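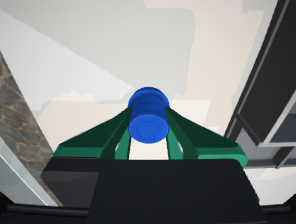

Clonetholm Residents' Forum
Board: Courts and Policing
Topic: Proposed transfer of sentencing hearings to Sargate

Harbour_Ward_Clerk
Posted Jul 31, 2025

Members will have received the notice concerning the Clonetholm courthouse. From November, all sentencing hearings in drug supply cases are to be held at Sargate. First appearances and bail applications will remain here. Written comments are invited, and the notice allows 30 days for them. I should be grateful for members' views before I draft a reply on behalf of the ward association. Please keep to the proposal itself and do not discuss any case now before the court.

Lowgate121
I object to the proposal. Sargate is 21 miles away and the last bus back leaves before many hearings have finished. A person on bail who misses a hearing may be arrested for it, and the notice says nothing about help with travel. It also says nothing about families, who are often asked to provide letters and to attend.

M_Falberg_Road
I take the opposite view. The courthouse here has one secure dock and no separate waiting room for witnesses. I attended as a witness two years ago and sat for a whole morning within a few feet of the defendant's friends. Sargate has separate entrances. If the choice is between a longer bus journey and a safer building, I would choose the building.

Lowgate121
Witnesses are seldom called at sentencing after a guilty plea. The hearings that most need a separate waiting room are trials, and the notice does not propose to move those.

M_Falberg_Road
That is a fair correction as regards pleas. There are, however, hearings at which the facts remain in dispute even after a plea, for example where the defendant accepts supply but not the amount. Evidence is heard on those occasions. I would ask that the association's reply should not describe the waiting room as irrelevant.

Harbour_Ward_Clerk
Noted. The draft will refer to disputed hearings separately.

Trịnh_and_Daughter_Bakery
We trade opposite the courthouse and have an interest, which I declare. Leaving that aside, my concern is whether the public will still hear what sentences are passed. The local paper sends a reporter to Clonetholm when it can. I doubt it will send one to Sargate. When a man is arrested in our street, the arrest is reported. We ought to be able to read how the matter ended.

Quayside_Reader
Results are available on request from the court office. I have used the service and received a reply in four days.

Trịnh_and_Daughter_Bakery
A bare result gives the number of years and little else. It does not give the judge's reasons, or say whether time already spent in custody is to be counted.

Old_Magistrates_Row
May I ask where the figure in paragraph six comes from? It states that the move would affect "more than 100" hearings a year. The list outside the courthouse suggests far fewer, unless adjourned hearings are being counted each time they are relisted. If so, the saving claimed is overstated and the travel burden is understated, as the same people would be making the journey repeatedly.

Quayside_Reader
I read it as counting every listing. The footnote is unclear. I do not think it was meant to mislead.

Old_Magistrates_Row
Nor did I say so. I should simply like the figure explained before the period for comment closes.

Harbour_Ward_Clerk
I have written to the court office asking how hearings were counted and whether travel warrants will be offered to defendants on bail. The draft reply will ask for a published summary of sentencing remarks, wherever the hearings are held. On the move itself members are plainly divided, and the draft will record both positions. It will be posted on this board for correction before it is sent.

Lowgate121
Thank you. Please include the time of the last bus.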